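A written rule for the handover

I have been helping labs write their bench rules for longer than I care to admit, and the page I end up rewriting every single time is the one on people standing near a working arm. Everybody has the page. Hardly anybody has one you could follow with your hands full.

Flasks, baskets and a tray on the bench:
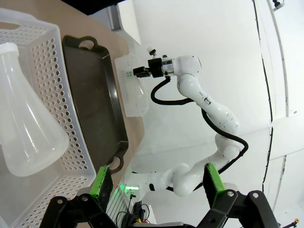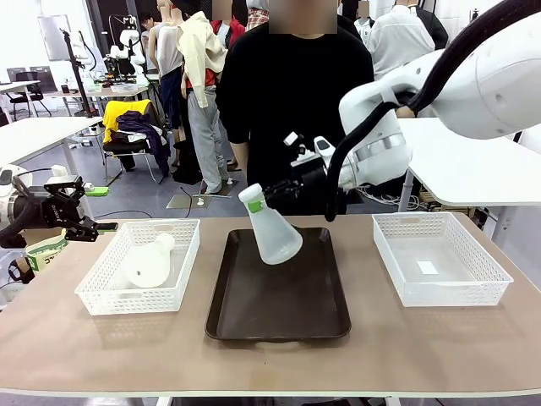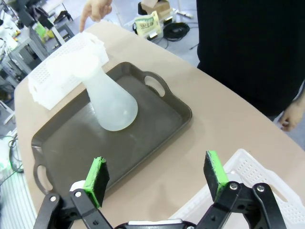
Plastic flasks are forgiving things, and I think that makes us lazy. The house rules at Vorkley ran to 52 lines when Katia Bortolotti first sent them to me, and only two dealt with where a person may stand or put a hand. She has since cut the whole thing to 40, and I like it much better — the standing distance comes first now, then who calls the stop, then everything about trays.

My own wish is a small one. Write down who may reach over the table, and the word they say before they do it. Say it aloud even when the arm is holding still (I would say especially then!). Serena Mazza thinks a floor line does the job just as well, and we have argued about it very happily since January. I'd have both, and I'd repaint the line whenever the table moves.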